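Two grippers and a mug tree
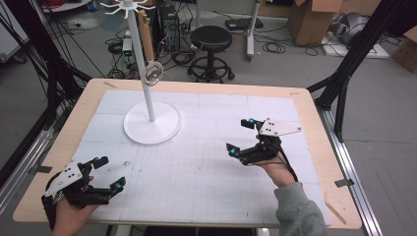
I did not want to build the handheld version. I'll say that up front so that nobody at the workshop can remind me of it later. Danica Rusnák had been pushing for it since May, and her argument was that if you want an arm to pick things off a hook, you should first hold the arm's fingers in your own hands and do it yourself, many times, and record it. My argument was that this sounds like a lot of work to avoid writing some code. She won, mostly by turning up with the parts. So we now have a pair, one per hand, each with a white plate full of holes and two black fingers with cyan tips, and a mug tree on a gridded board to practice on. The cable on the right one loops back along the wrist, and I have complained about it every session.

The plates are my work, so I can be rude about them. I drilled far more holes than we needed on the theory that we'd change our minds about mounting, and we have, but never to a position where I'd put a hole. The strap webbing was Danica's idea and it's the best part of the build. Before that we had a pistol grip on the first one, which we called Tully, and after an hour of Tully my thumb joint hurt for the rest of the weekend.

The software is Fivisis, which a couple of people on the Wuvach list swear by. I remain unconvinced. It records fine. It also drops one side's finger position whenever it feels like it and then reports a clean session, and you only find out when you play the thing back and see the left gripper frozen while the right one carries on with its life. I've put in 2 bug reports. One was closed as a duplicate of the other.

The claim I keep reading is that 1000 demonstrations gets you a policy that works. Works at what? Taking a ring off one particular hook, on one particular board, with the stand in the same corner every time? My nephew could be trained to do that in a minute and he'd ask for a snack afterward. When I say this, Danica tells me to move the stand, then. Fine, I move the stand. Now we need more demonstrations. I see where this is going and so does my Saturday.

What I'll grant her is that doing it by hand teaches you things. With two stiff fingers and no feeling in the tips you come at a hook completely differently. You stop pinching and start sort of scooping, and you use the other hand to steady the pole, which I'd never have thought to write into a script. I had a whole plan on paper for a one-arm version and I've quietly stopped mentioning it.

Still to do: a shorter cable on the right side, a proper fix for the finger slop (Staver sells a bushing that might fit, but I want to measure first, having been burned before), and some kind of check that compares both hands before a session gets saved. I'm writing that last one myself. If the playback is still freezing once it's in, I'm going back to my one-arm plan and Danica can have the mug tree.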